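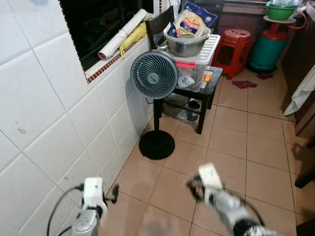 March, after tea

Another hot one. Up at 2 in the morning again, lying on top of the sheet and wondering whether the pamphlet people have ever slept in Gukasville.

The pamphlet came under the door while I was at the shops. Firkberg Home Comfort. According to them I could be sleeping "like a baby in the mountains" if I let them put one of their units in the ceiling. I have met babies. I have also been to the mountains, and was bitten all over. There's a rebate of 1000 dollars, which sounds generous until you read the small print and find you have to spend the other 2000 first, and that the rebate turns up as credit towards servicing. So they give you money to give back to them. I put it in the drawer with the solar one.

Rang Ebere Ajayi to ask what she thought, her being the only person on our side of the hill who had one put in. She says it's marvellous. She also says she only runs it for an hour in the evening on account of the bill, and that she sits in the hallway with the doors shut while it's on. I didn't say anything. It was a nice talk otherwise. Her knee is no better and the specialist in Banen wants to see her again, at the usual price for telling her to keep off it.

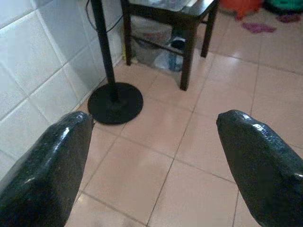
My mother's way was to shut the whole house up by eight, blinds down, windows closed, and open everything again once the breeze came up from the creek. I've gone back to doing that and I'd say it works as well as anything, though I can't prove it. I have no thermometer that I trust. The one on the back verandah says one thing and the radio says another, and the radio is reading theirs at Tuhumury, where there are trees.

The wet towel over the window is meant to help too. I tried it for three nights. All I got was a damp sill and a smell. The woman on the wireless who recommended it also recommends peppermint oil on the soles of the feet, so I should have known. Cold feet and a hot head, I suppose, is her idea of a good night.

Tomatoes are scorched on the western side. I've rigged the old sheet over them with pegs but the wind had it off by lunch. Picked what was worth picking and made the relish, which was a silly thing to do with the stove on in this weather, and I stood there stirring and cross with myself. Four and a bit jars – the bit is in the fridge. Too much clove.

They are promising a cool change tomorrow afternoon. They promised it yesterday as well, with an arrow on the map and everything. I've left the washing out regardless.

Must ring the plumber about the laundry tap. Must find the fly spray.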